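Notes on the Amsler grid chart, revised edition

The revised home monitoring sheet is now available from the downloads page. It replaces the version issued in October, which should be deleted from shared drives and removed from patient folders when they next come up for review. The changes are small, but two of them affect how results are read, so the sheet and the notes below should be read together.

What the sheet is for

An Amsler grid is a square pattern of evenly spaced lines with a fixation point at the center. The patient covers one eye, looks at the point, and reports whether any lines look bent, blurred, broken or missing. Bent lines (metamorphopsia) suggest that the photoreceptors in that part of the macula have been displaced, for instance by fluid beneath the retina. A missing patch (scotoma) suggests loss of function at that location. The test is cheap and can be repeated daily at home. Its sensitivity is limited, and a normal result does not rule out active disease. It is meant to bring a patient back to the clinic between scheduled visits and is not a substitute for OCT.

Changes to the printed page

The grid is now drawn as vector lines. In the earlier file it was a bitmap, and some office printers resampled it, so that a line could fall across two rows of dots and print heavier than its neighbors. Several readers wrote in about patients who had marked the same line as "darker" with both eyes. This was an artifact of the file.

A scale bar has been added below the grid. After printing, measure it with a ruler. If it does not match the length printed next to it, the "fit to page" option is probably on. Turn it off and print again. A sheet that has been scaled down covers a smaller angle of the visual field at the same reading distance, and the marks on it can't be compared with marks on a sheet printed at full size.

The recording area has been moved to the back. Patients used to write dates in the margin next to the grid, and a crowded margin draws the eye away from fixation. The back of the page now carries two blank grids, labeled right and left, with a line for the date and a line for the glasses worn.

The wording of the instructions has been shortened. Jean Tennant, who edits the patient material, removed every sentence with more than one instruction in it. The text is set in a larger size and now fits in one column.

Surface and lighting

The sheet should be fixed flat, at eye level, on a wall or cupboard door. A page that curls at the corners will show curved lines to a healthy eye. The same applies to a page stuck to a refrigerator with a single magnet. Use tape on all four corners, or put the page in a rigid sleeve with a matte front. Glossy sleeves give reflections that can be mistaken for a scotoma. Room light should come from the side or from above, and should be the same from one day to the next.

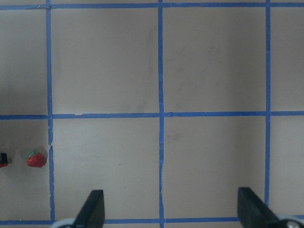

Blue painter's tape on a tabletop, laid out as a grid of squares.

Reading distance should be the same at each test. A piece of string fixed beside the sheet works well and needs no explaining. Patients who wear reading glasses should wear them for the test. Progressive lenses are a common source of false reports, as the distortion toward the edge of the lens bends the outer lines of the grid. If a patient has only progressive lenses, note this on the back of the page and ask for the chin to be held in the same position each time.

Comparison of sheets and the tablet version

A number of clinics have asked whether the tablet version from Brelteo can be used in place of paper. We looked at this with the Plarkonton eye clinic, which had both in use. The records covered 659 patients with at least one completed home test, of whom 402 used paper throughout. The remainder used the tablet for all or part of the period. Patients were not assigned at random. They chose the format themselves, and the tablet group was younger, so the figures should not be read as a trial.

With that limit in mind, the following points can be made.

Missing entries were more frequent on paper. The tablet gives a reminder each morning and the paper sheet does not.

Location of marks was easier to compare on the tablet, where the marks are stored as coordinates. On paper, the clinic had to overlay the sheets by hand. The new scale bar should help with this.

Reports of bent lines that were not confirmed at the clinic occurred in both groups. In the paper group, the usual explanations were a curled page or the wrong glasses. In the tablet group, 6 reports came from one device with a screen protector that had lifted along one side. All six stopped after the protector was replaced.

Screen brightness is a further variable. The tablet version sets its own brightness at the start of the test, but a battery-saving mode can override it. Clinics that lend out devices should check this setting before handing them over.

Our advice for now is to leave patients on the format they already use. A change of format in the middle of follow-up makes the earlier records hard to interpret. If a change can't be avoided, have the patient do the test in both formats on the same day and keep the two results together in the file as a new baseline.

When to act on a result

The instructions tell the patient to call the clinic the same day if a new area of distortion appears, if a known area becomes larger, or if a line that was bent is now missing. They are told to repeat the test once, after checking the glasses and the page, and to call whatever the second result. Earlier wording asked them to wait until the next morning. That sentence has been taken out. In neovascular disease a delay in treatment can cost vision, and staff can sort out a false alarm by phone or at a short visit.

Staff taking the call should ask which eye, which glasses, when the last normal test was done, and whether the other eye was fully covered. The last question catches more errors than the others. Patients who cover the eye with the fingers often leave a gap, and the better eye then fills in the missing area. An occluder or a folded card held flat is better.

Corrections to the previous item

In the item on file export we stated that the MacBrayne viewer drops the scan date when a report is saved as a PDF. A reader pointed out that the date is kept if the report is saved from the print menu. We have tested this and it is correct. The date is lost only when the export button in the toolbar is used.

The typeface used on the new sheet is Fever, in the regular weight. It is embedded in the file, so it does not have to be installed. If the letters print as empty boxes, open the file in a different reader and print from there.

Translations of the sheet are in preparation. Anyone who wants to check a draft in their own language should write to the editorial address and state which languages they read. Please send corrections as a list with line numbers and leave the file itself unedited.

Page last updated February 4, 2019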